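Housekeeping Notes
November
By the Lindport Residents' Newsletter desk

Sorting and folding on the bed: a working method

Several households in the Noltgate building asked for a written version of the folding method covered at the last linen exchange. It applies to one mixed load of everyday clothing, dried and brought back from the laundry room on the second floor. Bedding and towels are handled separately and will be covered in a later issue.

The bed is the largest flat surface in most of our units, and at mattress height it requires less bending than a coffee table. Make it first. Pull the blanket tight toward the headboard and smooth it from the center outward. A quilted or waffle-textured cover holds knits in place better than a satin one, on which T-shirts tend to slide while the second sleeve is being turned in. If the only cover available is a slick one, lay a bath towel across the middle and fold on that.

Divide the bed into zones before touching the clothes. Unfolded items go along one long side. The middle is the folding area and should stay clear except for the garment being worked on and the one after it. Finished pieces go on the opposite side, heaviest at the bottom.
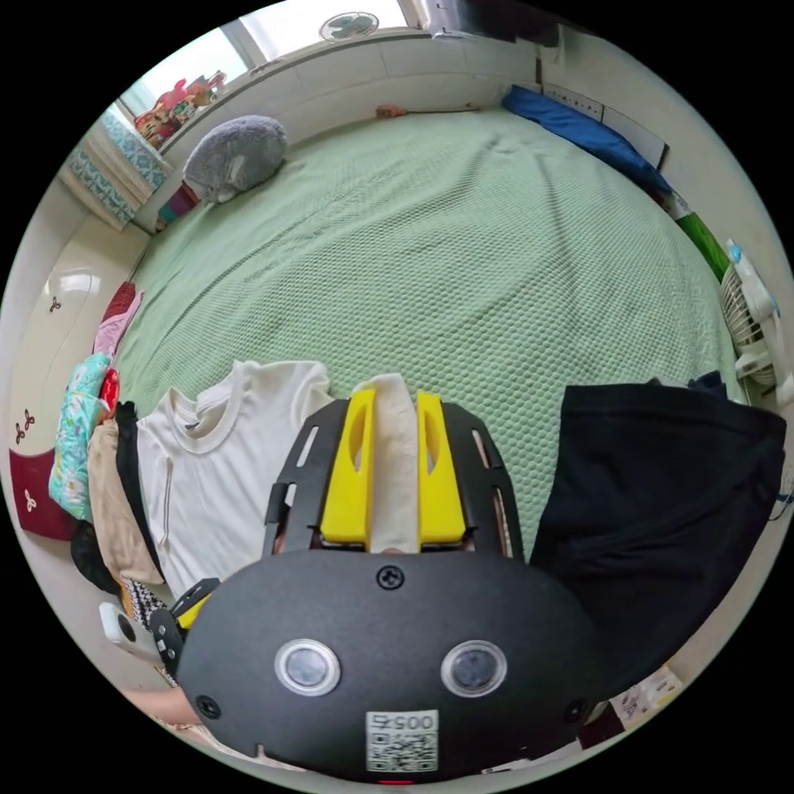

Dark and light garments should be kept apart even after washing. Lint moves from one to the other on contact, and it shows far more on black cotton than black lint does on a print. Leave the width of one folded shirt between them. On the pale green blanket the white T-shirt lies flat to the left and the large black garment, folded to a rough rectangle, is well over to the right, with the pinks, prints and beige still heaped along the side. A pale blanket also makes dark lint easy to find afterward — run a damp hand over it once the clothes are put away.

For a short-sleeved T-shirt, lay it flat with the neckline facing up and both side seams straight. Press the collar with the palm; a ribbed collar that is folded while twisted will dry-set that way in the drawer. Bring one side in to the middle of the shoulder, turn the sleeve back on itself, and repeat on the other side. Fold the hem up to just below the collar, then in half again. The finished piece should stand on its edge for a few seconds without support. If it falls open, the first two folds were too wide.

Large garments are folded lengthwise first, then in thirds. Push any bunched fabric down along the upper edge before the last fold, or the stack will lean. Thin items should be done last and placed on top.

A standard drawer in the Herkberg units takes two rows of shirts on edge, seven to a row, with about 4 inches left at the back. Do not fill that space.

The Phùng folding boards are available again from the cupboard in room 203. They are sized for adult shirts and are too wide for children's clothing. Return them by 7 p.m. on the same day.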